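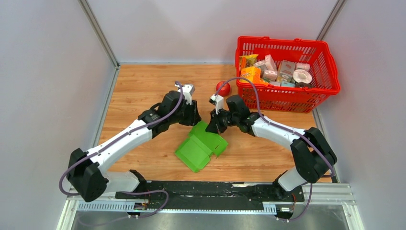

Brazo derecho se para a mitad de ciclo y suelta la caja

Foro > Celdas pequeñas y brazos de mesa > Averías

filside_taller
16 ene 2019
Buenas. Tengo una celda con dos brazos montados en el borde delantero de la mesa, paredes grises por tres lados y el cableado por fuera de los eslabones. La tarea es plegar la caja verde entre las dos pinzas. Controladora Pasard, software Wemia.
El fallo: el brazo derecho pierde el par en la muñeca sin avisar. La pinza se abre, el brazo cae unos centímetros y se queda ahí. El izquierdo sigue con su trayectoria como si nada. En el registro sale el error 147 (pérdida de comunicación con el eje) y a veces nada.
En la última tanda de 500 ciclos me lo hizo 3 veces. La primera fue en el ciclo 158. Ya he cambiado la fuente y he reinstalado el firmware. Sigue igual.

kobalto
¿Esos cables morados son los que venían con el kit? Por cómo cuelgan en lazos por delante, yo empezaría por ahí. Cada vez que el brazo se recoge, el lazo tira del conector de la muñeca.

filside_taller
Sí, son los del kit. Los dejé con holgura a propósito, el manual de montaje dice que no vayan tensos.

kobalto
Holgura sí, pero sujeta. Una brida floja en cada eslabón y que el lazo quede siempre en el mismo sitio. Si cuelga libre, acaba enganchándose con algo.

mesa_norte
No estoy de acuerdo. Si fuera el cable, el 147 saldría siempre y en la misma postura. Con fallos tan espaciados yo miraría la temperatura del motor de la muñeca. En mi celda pasaba lo mismo sujetando piezas contra la mesa: el motor empuja, no se mueve, se calienta y la protección lo corta. Mira si la pinza derecha aprieta la esquina de la caja más de lo necesario.

kobalto
Un corte térmico en Pasard da otro código, no el 147. Y después no vuelve solo.

mesa_norte
En las versiones viejas de firmware el corte térmico y la pérdida de comunicación salían con el mismo número. Pregunta en Furtună, que son los que lo distribuyen y tienen la tabla.

lindavista77
A mí me preocupa más lo otro. Si un brazo se cae y el otro sigue, ahí tienes un problema de seguridad, venga el fallo de donde venga. Un error de eje en cualquiera de los dos debería parar ambos. Con las pinzas casi tocándose en el centro, el izquierdo puede llevarse por delante al derecho. O tu mano, si la metes para recoger la caja.

filside_taller
Pues la metí la segunda vez. No me pasó nada, pero el izquierdo se movió. Desde entonces corto la corriente antes de tocar.

lindavista77
No la cortes de golpe con los brazos en alto, que sin freno se caen los dos. Parada controlada, bajarlos a reposo y luego corriente. En Wemia, la opción está en Grupos > Parada vinculada. Viene desactivada de fábrica.

filside_taller
Activada. He provocado el fallo soltando el conector de la muñeca derecha a poca velocidad y ahora se paran los dos. El error que sale al soltarlo es el 147.

kobalto
Entonces conector.

mesa_norte
Eso demuestra que un conector suelto da 147. No demuestra que el tuyo se suelte. Registra la temperatura en la próxima tanda antes de cambiar cables.

ruedalibre
Aparte de lo anterior, yo quitaría la cesta roja y la pelota mientras haces pruebas. La pelota la tienes muy cerca de la pinza derecha, y si el brazo cae encima no vas a saber si el golpe fue la causa o la consecuencia.

filside_taller
De acuerdo, las saco para las pruebas. Plan: bridas esta tarde y otra tanda de 500 con la temperatura registrada. El cable de recambio no me llega hasta febrero, así que de momento sigo con este. Subo el registro cuando termine.

lindavista77
Y la parada vinculada déjala puesta también cuando lo arregles.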